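## Storing and cleaning soft fabric bags and hats

Soft items with a stiffened rim (bucket hats, drawstring pouches, fabric storage bins) lose their shape at two points: the rim band and the place where the strap is sewn in. Most damage happens in storage, under the weight of other items.

**Before storing**

- Empty all pockets. Turn the item inside out and brush the seams with a dry, soft brush.
- Check the strap stitching. Loose topstitching should be resewn before the item is hung by the strap.
- Read the care label. A rim stiffened with cardboard cannot be soaked. Plastic and foam stiffeners usually can.

**Dark fabric**

Charcoal and black cloth shows lint from rugs and floor mats. Use a lint roller in one direction, from the rim toward the base. For dust in the folds, open each fold flat and vacuum with the upholstery nozzle on low suction.

Spot clean with cool water and a drop of dish soap. Blot with a white cloth. Do not rub, as this leaves a pale patch on dark cotton.
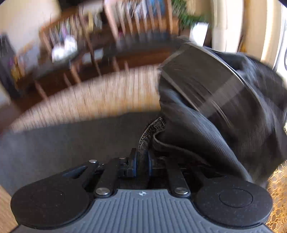 Dry the item standing on its base, rim up, with a rolled towel inside. Keep it off the radiator. Heat can warp a plastic rim, and the bend is difficult to remove later. Allow two days in a room with moving air.

**Handling**

Lift by the strap only when the item is empty or lightly loaded. A full bag should be supported from underneath. Lifting at one point gathers the cloth into a fold, and repeated lifting wears a line there.

**Shelf storage**

1. Fill the body with plain tissue. Newspaper ink transfers to lining.
2. Set the rim level. Do not stack more than 2 items.
3. Lay the strap inside the body so it does not catch on the item beside it.

**Creased rim**

Hold the rim over steam for a few seconds, press it to shape by hand, and clip it to a round bowl until cool. Repeat if needed. Cardboard rims should be pressed dry under a book.

Revised in September. Strap repair notes by Lacey Lockwood.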